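Speaker notes, "A Strip of Your Own: Curbside Planting in Bikomdale"
25 May 2023, Wernard Hall. Slides are on the laptop, water is on the lectern, go slowly.

Welcome everybody, and thank you for coming out on such a lovely evening when you could be home watering your tomatoes. (Pause. Let the people at the back find chairs.)

Start with the strip on Daza Street. When I moved in, the bit of ground between the sidewalk and the curb was packed dirt with a few dandelions, and I walked past it for a good four years before it crossed my mind that somebody might be allowed to plant it. I called the city, got passed along to three different desks, and came away with a two-page form. Hold up the form. Let them see how short it is!

Explain the permit. It covers the ground between sidewalk and curb, and also the square around a street tree, as long as you stay clear of the trunk. It costs 40 dollars and runs for three years. You promise to keep plants below knee height near the corners so drivers can see, to leave the hydrant alone, and to keep the walkway open for strollers and wheelchairs. That's most of it, really.

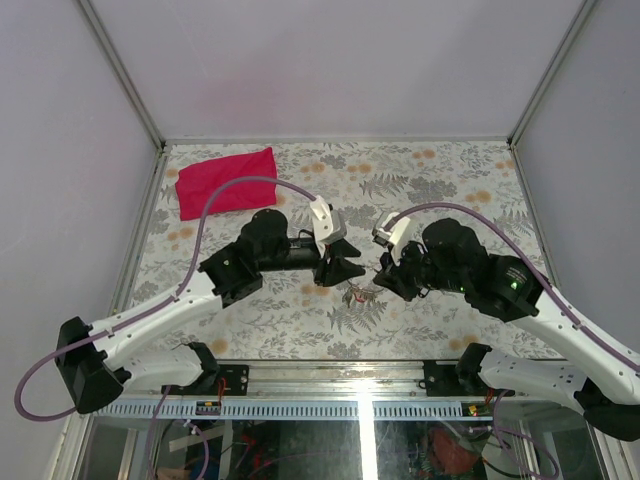
Then the soil, and don't rush this part, because it's where most of the questions come from. Curbside dirt takes a beating, with road salt all winter and feet all year. I loosened mine with a garden fork, spread a couple of inches of compost over the top, and let the worms do the rest. If you're thinking of herbs or lettuce, get a soil test first. I'd stick with flowers that close to traffic myself, but I know people feel differently and we can talk about it over coffee.

What did well for me: yarrow, catmint, creeping thyme, and the little native asters that come on when everything else has quit. What did not do well: lavender, twice. I do love lavender and I'll probably try it again, so please don't take me as a model of good sense.

Water. Mention the rain barrel at the Posetska lot, which is open to anyone with a permit. Bring your own can.

Numbers, for those who like numbers. The city has approved over 400 permits, and 314 of those strips were still being tended at the last check in November. I think that's a wonderful showing. Say so, and look up when you say it.

Now read the letter from the neighbor who was against it. 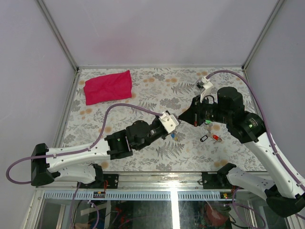 Tullio Tedesco wrote that he had expected weeds and blocked car doors, and for the first summer he got both. He asked that every strip have a stepping stone or two so passengers can get out without trampling anything, and he said he would drop his objection if the city put that in the rules. "I don't mind flowers," he wrote, "I mind standing in them."

Give him full credit. I put in two flat stones that same month, and the catmint has filled in around them very nicely.

Forms are on the table by the door, pens too. Questions until they turn the lights down.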